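Service charge on new-build flat, is this normal?

Forum: Buying, Selling and Owning

pellmell_82
Joined last year, 14 posts

We've had an offer accepted on a two-bed flat in a development called Trulero, top floor, 690 square feet. The asking price was fair for the area and we got a bit off. The agents are Fastance.

The solicitor has now sent over the management pack. The service charge in the brochure was £1163 a year. The pack says that figure was for the first year only and the budget for next year hasn't been set. There is also a reserve fund contribution of £500, payable on completion, which was not in the brochure at all.

Is this normal? We can afford it but I don't like finding out this late.

grout_expectations
Moderator

Normal for the first year figure to be low. Developers often set it before the building is full, and then the lifts come out of warranty and the real costs start. Ask for the draft budget. If they say there isn't one, ask who is preparing it and when it is due.

The reserve fund payment is a good sign if anything. My old block had no reserve and we all got a bill for the roof.

tidewrack

I disagree that it's a good sign. A one-off payment at completion that wasn't advertised is an extra cost on the price, whatever they call it. I would ask Fastance to knock it off. They can only say no.

pellmell_82

The seller is the developer, Sketine, so there is at least someone to ask. Our solicitor says the lease doesn't cap the service charge. It does say the reserve fund has to be held in a separate account.

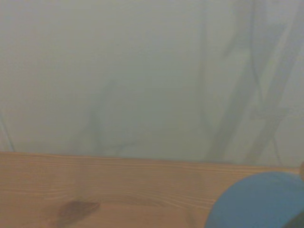 The other thing is the managing agent. It was going to be one firm and now the pack names El Sherbiny. I can't find many reviews of them, and the ones I can find are for office buildings. We are supposed to exchange before the end of November and I'd like to know who I'm dealing with before then.

grout_expectations
Moderator

Check whether El Sherbiny are appointed by the developer or by a residents' company. If it's the developer, ask what happens when the last flat is sold. In some leases the residents take over at that point and can change the agent. In others they can't do it without going through the formal process.

tidewrack

Also ask how long the contract is. Ours was tied in for longer than any of us realised.

quaysidekev

I rent in the block next door to Trulero so I can't help with the lease, but the lift there has been out twice since the summer, going by the notices on the door. Worth asking about as you're on the top floor.

pellmell_82

Thanks, that's useful. I hadn't thought about the lift. Is it covered by the service charge while it's still under warranty?

grout_expectations
Moderator

Parts probably, call-outs and the maintenance contract probably not. It should be itemised in the accounts. Ask for a copy of the contract too.

tidewrack

And get the answers in writing through the solicitor. Whatever the sales office tells you over the phone is no use later on.

pellmell_82

Update. Sketine won't move on the £500 but they have sent the draft budget. It goes up, by less than I feared. El Sherbiny are on a 2 year contract, appointed by the developer. The lift question has gone back to them and I'm waiting to hear.

tidewrack

I'd still push on the £500. They want you to exchange in November as much as you do.

grout_expectations
Moderator

I wouldn't hold up a purchase for it. Get the lift answer first.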